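Colección Wukberg de objetos de mesa
Ficha de datos y guía de uso

Versión publicada el 11/01/2021
Mantenimiento: Laboratorio Felton, área de documentación

Resumen

La colección Wukberg reúne registros visuales de objetos domésticos de pequeño formato dispuestos sobre una mesa: bandejas, vasos, juguetes y piezas de contorno redondeado. Se distribuye para el estudio de la ordenación de superficies, entendida como la tarea de agrupar, separar y recoger objetos de uso corriente. La presente ficha expone el contenido, los criterios de selección y las limitaciones conocidas.

Contenido

El inventario comprende 56 objetos, repartidos en 20 categorías. Cada disposición se identifica mediante un código y va acompañada de un fichero de texto con la relación de objetos, su color dominante y su posición relativa. El conjunto ocupa aproximadamente 70 GB una vez descomprimido.

Las disposiciones se clasifican en tres niveles según la densidad de objetos sobre la mesa. En el nivel 1 las piezas se encuentran separadas entre sí. En el nivel 2 se admite que un objeto oculte parcialmente a otro. El nivel 3 contempla el apilamiento y el contacto continuado. 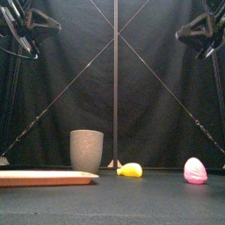 La bandeja recibe en el inventario la consideración de recipiente de destino, con independencia del lugar que ocupe. Los vasos se registran como recipientes secundarios. Los juguetes y las piezas redondeadas figuran como objetos sueltos, sin orientación preferente: puede aparecer cualquiera de ellos tumbado o de pie, y ambas posturas se anotan en el campo "postura".

Criterios de anotación

El color se consigna con un único término, correspondiente al tono predominante. En los objetos de dos tonos se anota el de mayor superficie y se añade el segundo en el campo de observaciones. Los acabados moteados o granulados disponen de etiqueta propia. No se consigna el material cuando este no pueda determinarse a simple vista.

El vocabulario empleado procede de la lista Leblanc, revisada en noviembre. Los términos retirados se conservan en el anexo con su equivalencia.

Limitaciones conocidas

Los objetos de perfil bajo pueden presentar el interior oculto según el ángulo de observación; en tales casos el campo "contenido" queda vacío. Las superficies claras sometidas a iluminación intensa pueden perder detalle, por lo que se recomienda cautela al comparar tonos amarillos y crema entre disposiciones distintas.

Condiciones de uso

Se autoriza la consulta y reproducción con fines docentes y de investigación, siempre que se cite la colección y su versión. Las correcciones deberán remitirse a través del portal Zesterico, con indicación del código de la disposición afectada y del campo que se propone modificar.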